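21st December
Planning prompts study, notes after the catch-up call

Pulled the full export this morning before Hadiza could tidy it. 1,147 weekly plans logged since September, which sounds like a lot until you open them. A good chunk are one line long. "Eat better." "Gym??" One person wrote "same" four weeks running and the Tradik dashboard scored every one of those as a completed plan.

So, first gripe, for the record. Completed plan means a box was filled in. It says nothing about whether the person walked, slept, cooked or took their blood pressure tablets. Ikechukwu has a slide that puts completed plans on one axis and "healthy behavior" on the other, and the healthy behavior score is partly built from completed plans. I said so on the call. He said he would look at it. I've written it here so that we both remember I said it.

Second gripe is the people. We asked for 300 and got them, but look at who stayed. The ones still logging in December are the ones who told us at intake that they already plan their meals. You could hand that group a blank napkin and they would plan on it. Fatima thinks the dropouts were mostly shift workers, and her reading of the intake forms looks right to me, though we never asked about shifts directly. We should have. Adding it to the intake form now is late but I'd still do it.

What I'd believe so far:
- people who picked a time of day for the walk wrote about the walk more often afterward
- re-planning midweek was rare, and when it happened it was mostly cutting things
- the step goal did nothing I can see. Everybody got 1,000 extra steps a day as a target and the phone counts look the same before and after. Phones left in coats, bags, lockers, who knows

What I would not believe: anything from the mood question. The slider starts at the middle and a lot of people left it there. Folia's people say a resting slider is "a neutral response." It's a slider nobody touched. Asked them to force a tap before it saves. No answer yet.

Gerasimos wants to add a hydration goal in the next round, with a reminder every couple of hours. I asked what it would be for. He sent a link to a Bagheri blog post. The blog post cites another blog post. If we add it, I want one sensible question at the start (do you feel thirsty or get headaches in the afternoon?) and the same one at the end, and I want it written down beforehand what answer would make us drop it. Otherwise we'll be reporting that people who were told to drink water said they drank water.
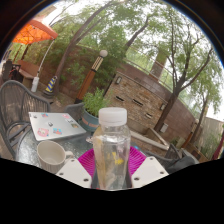

Bottle with its cap on, over the magenta plate, laptop closed.

Funmilayo's point from the call, better than most of mine: ask people what got in the way, in their own words, and read the answers. She went through 100 of them by hand. Kids sick, car trouble, overtime, "forgot I was in this study." None of that is fixed by a nicer planner. She is going to sort them into rough groups and I'll sort the same lot without looking at hers, then we compare. If we disagree badly the groups are no good.

To do
- rerun the walk result without the one-line plans. I expect it to shrink
- Hadiza to send the untouched export to everyone, dated, read only
- Orkska contract - find out if we can get the raw phone counts or only their weekly averages
- ask Ikechukwu about the slide again

Reran the walk result after lunch. It shrank. Still there, but I wouldn't put it in a headline, and I'd want the shift question answered before it goes in a summary either.

4 comments
Share 2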